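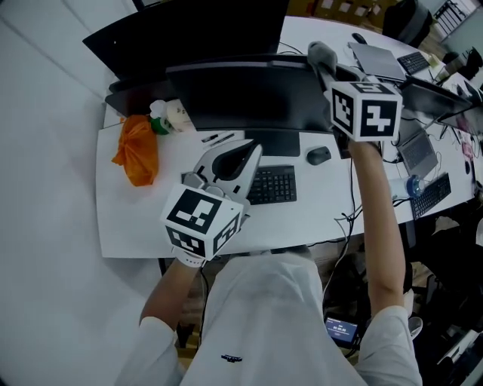
Pourquoi les lettres du clavier ne sont-elles pas dans l'ordre ?
Dossier jeunesse du musée de l'Écrit Erkinetti, Ornine
À partir de 8 ans

Lorsqu'un enfant découvre un clavier, il cherche souvent le A, puis le B juste à côté. Or le B se trouve tout en bas, entre le V et le N. Pour comprendre ce rangement, il faut remonter à une époque où les ordinateurs n'existaient pas.

Avant l'ordinateur, la machine à écrire

Au XIXe siècle, les lettres et les contrats étaient le plus souvent rédigés à la plume. Des inventeurs de plusieurs pays ont alors cherché à fabriquer une machine capable d'imprimer une lettre à la fois. Dans la machine à écrire classique, chaque touche est reliée à une tige de métal. Au bout de cette tige se trouve une petite lettre en relief, gravée à l'envers. Quand on appuie sur la touche, la tige se lève et frappe un ruban couvert d'encre, et la lettre s'imprime sur le papier.

Si l'on appuie trop vite sur deux touches, les tiges peuvent se heurter et rester coincées. Il faut alors les séparer avec les doigts -- et l'on se tache souvent d'encre.

Un ordre né de nombreux essais

Sur certains des premiers modèles, les lettres suivaient à peu près l'ordre alphabétique. Elles ont été déplacées peu à peu. On explique souvent ce changement par le souci d'éloigner les tiges qui risquaient de se coincer. Certains historiens pensent aussi que les télégraphistes, qui recopiaient des messages reçus en morse, ont donné leur avis sur la place des touches. La question est encore discutée aujourd'hui.

Le clavier américain porte le nom de QWERTY, d'après les premières lettres de la rangée du haut. En France, on utilise surtout le clavier AZERTY : le A et le Q ont échangé leurs places, de même que le Z et le W. En Allemagne, on trouve le QWERTZ. Un voyageur qui change de pays doit donc regarder ses touches avec attention.

Et les accents ?

Le français emploie des lettres que l'anglais utilise très peu, comme é, è, à et ç. Sur un clavier AZERTY, elles occupent la rangée des chiffres. L'accent circonflexe a sa propre touche : on appuie d'abord sur elle, puis sur la voyelle. On l'appelle une « touche morte », car rien ne s'imprime tant que la seconde touche n'a pas été enfoncée. 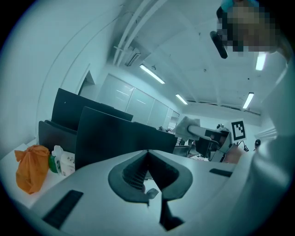

Coque gris clair et manche blanche.

Écrire sans regarder

Les personnes qui tapent beaucoup apprennent à le faire sans baisser les yeux. Sur la plupart des claviers, les touches F et J portent un petit relief. Posez-y les deux index : les autres doigts trouvent leur place sur la même rangée. Chaque doigt s'occupe ensuite de quelques touches, toujours les mêmes. Cette méthode demande de la patience, et l'on va d'abord plus lentement qu'avec deux doigts.

Petit vocabulaire

Ruban : bande de tissu imprégnée d'encre.
Chariot : partie mobile qui porte le papier et se déplace à chaque frappe.
Retour : sur une machine, geste qui ramène le chariot au début de la ligne. La touche Entrée de nos claviers en garde le souvenir.
Dactylographe : personne dont le métier est d'écrire à la machine.

À essayer en classe

Écrivez votre prénom, puis cherchez les pays où il s'écrirait avec d'autres touches. Comptez ensuite les lettres que vous tapez de la main gauche.

Venir au musée

La collection Prosemance réunit 1 307 objets liés à l'écriture, dont 300 machines à écrire. Les groupes scolaires sont accueillis sur réservation, jusqu'à 40 élèves par visite. Le livret d'activités est remis à l'enseignant à l'arrivée.

Textes : Corinne Haddad. Relecture : Arsalan Bhutto.
Mise à jour : 20 novembre 2024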